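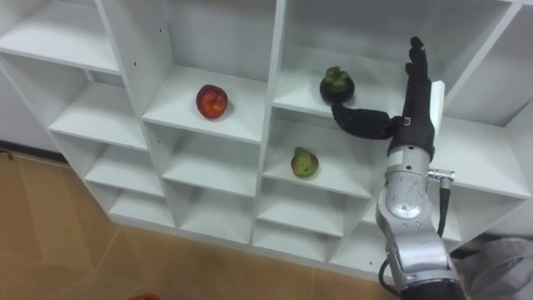 Head camera, right hand at the mangosteen compartment.

Plelline shelf-picking kit on a humanoid: worth it for a small lab?
Posted by cubbyrow, 29th February

We have the Plelline picking kit on trial through Van Dusen and need to decide whether to pay for the full licence. The kit is the grasp planner, the calibration routine and a set of recorded motions for picking from open shelving into a carried basket. The robot is our own. The hands are the standard ones.

Our test setup is a white cubby shelf with fruit spread over different compartments. One arm does the reaching and the other carries a red plastic basket. 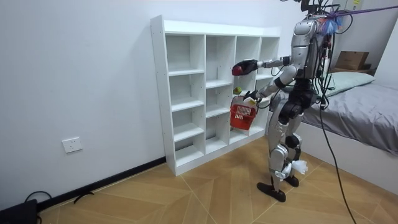
Side view, one arm at the upper cubbies, basket carried low.

Over 50 trial picks the approach has been good and the grasp less so. Round, firm items cause little trouble. The pear-shaped one slips when it lies towards the front edge. The planner also seems to bring the thumb in too low, and I can't find a setting for it in the trial version.

Three things I'd like to know from anyone who has paid for it:

1. Does the full licence open up the finger pre-shape settings?
2. Does calibration hold after the robot is lifted and set down again? We run on a tether and seem to redo it every session.
3. Does the planner take account of the basket arm? In the view below both arms are close to the shelf, and I'd like to know if they are being checked against each other or if we have just been lucky. 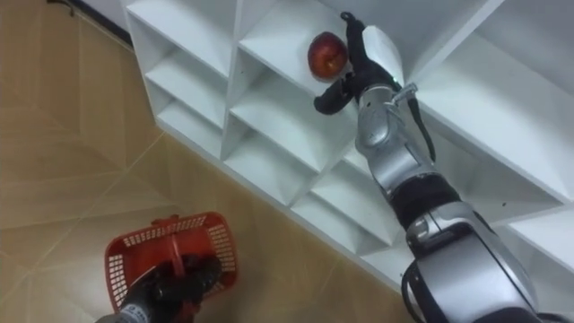 torque_ledger

1. Yes. Pre-shape is per item class: thumb angle, finger spread and closing order. You edit a text file and reload. There is no graphical editor, whatever the brochure suggests.

2. No, not in our experience. The shelf position is stored relative to the feet, so any lift spoils it. We put a printed marker on the side panel of the shelf and run the short calibration, which takes us 4 minutes. The long one is only needed after work on an arm or the head camera.

3. Partly. Arm against arm is checked. The basket is treated as a fixed box hanging from the hand, so swing and tilt are ignored. Set the box larger than the real basket. We added 30 mm on each side and lost the use of the bottom row on that side, but the rim stopped catching on the shelf.

I would pay for it if you plan to change items often. For a fixed set of fruit you could write the motions yourself.

northbench

Had the Zarnard one before this. Cheaper, worse. Get Plelline.

cubbyrow

Thanks, both. Van Dusen opened the pre-shape file for the rest of our trial, so I can report on that part.

I raised the thumb and set the fingers to close before it. On the round items I can't see a clear change. On the pear shape the slips are fewer, though I'd want 100 picks before putting a figure on it. The reach into the second column used to come in on a slant, and I now have it staying just above the upper board.
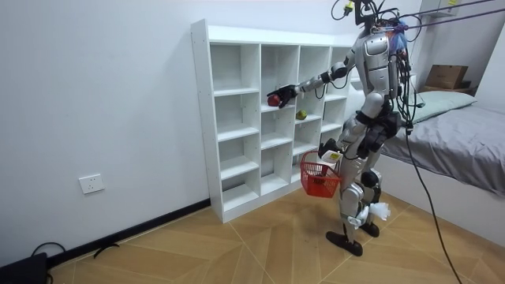 The larger basket box works as described. It also slows the planner, and there is a short pause before each reach that wasn't there earlier. Support says this is expected on our computer.

Still open is the release. The kit opens all the fingers at once over the basket, and I would like the thumb to go first. If anyone has found a release order in the file, please post the line. I'm also told Floton has a planner due in September that models a hanging load, but I haven't seen it run.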